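Inventory Basics, Session 6: Sorting Small Parts Before You Count Them

Lecture notes, Lộc Đồng
Updated 2021-04-05

Last session we finished with the difference between periodic counting and cycle counting. Please keep your notes from that session near you, because the exercise at the end uses both words. Today we go one step back. Before a person can count parts, the parts must be sorted, and in small workshops most of the mistakes in the stock book come from the sorting.

6.1 Three words we will use

A part number is the name of a kind of part, as it stands in the stock book. Two parts with the same part number can replace each other in every job.

A lot is a group of parts that came in together, on one delivery note. Two lots of the same part number may be mixed in some companies and must never be mixed in others. You have to ask which rule your company has.

A location is a place with a name. A shelf is not yet a location. It becomes one when it has a label and when the same label is written in the stock book.

Students often confuse the first two. If your supplier sends the same connector in March and again some weeks later, you have one part number and two lots.

6.2 The Romitz case

Romitz is a small repair firm in Tillulport. It keeps 671 part numbers, and most of them are very small: fuses, switches, short cables with plugs. At the time of the case, the stock book and the shelves did not agree. For one cable the book said 3000 pieces and the shelf count gave a much smaller number. The owner first believed that parts were being stolen.

Tài Bùi, who taught this course before me, was asked to look at the stock room. He did not start with the cable. He followed the returned parts — the ones that technicians take out for a job and then do not use — and he found that they all went into one drawer by the door. When the drawer was full, the person on shift put the contents back on the shelves by eye. Two cables of nearly the same length, with different part numbers, were often put in the same bin.

So the missing cables were in the building. They were counted under another number, or they were still in the drawer and not counted at all.

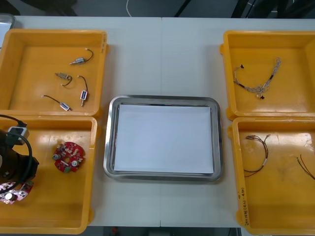
The change at Romitz had two sides. First, the drawer was closed and each technician got a return bag with the job number on it. Second, sorting became a task with its own time, up to 24 minutes at the end of a shift, and it was not done between other tasks any more. The second change was harder to get accepted. The owner asked why he should pay for time in which nothing is repaired. We will discuss his question in class, so please prepare an answer in two or three sentences.

6.3 Sorting rules

Sort by part number first and by lot second. If you do it in the other order you will open every group twice.

Decide on the groups before you touch the parts. Write the label, put it in place, and only then begin. When a part does not fit any group, it goes to a group called "unknown." Do not make a new group in the middle of the work.

The unknown group must be emptied by a person who can read the drawings. In a small firm this is usually the senior technician. Write in the book how many pieces were in it, also when the number is zero.

Never sort and count in the same movement. It feels faster, but if you are interrupted you lose both results and have to begin again.

6.4 Sorting error and counting error

A counting error changes one line in the stock book. A sorting error changes two lines: one part number has too many pieces and another has too few. This gives us a simple check. When you find a shortage, look for a surplus of similar size among parts that look alike. If you find it, suspect the sorting. If you do not find it, check the delivery notes, and after that the job cards.

The check is not perfect. Two sorting errors in opposite directions can hide each other, and then the total looks correct while the bins are wrong.

6.5 Exercise

Read the Chu stock sheet in your course folder. It has six part numbers with book values and shelf counts. Mark the lines that could be explained by a sorting error and write next to each the part number you would look at first. Then say if you would use a periodic count or a cycle count to follow up, and why.

Reading for next time: the chapter on bin labels in the Vudik workbook, without the part about bar codes. Bring the exercise on paper, please.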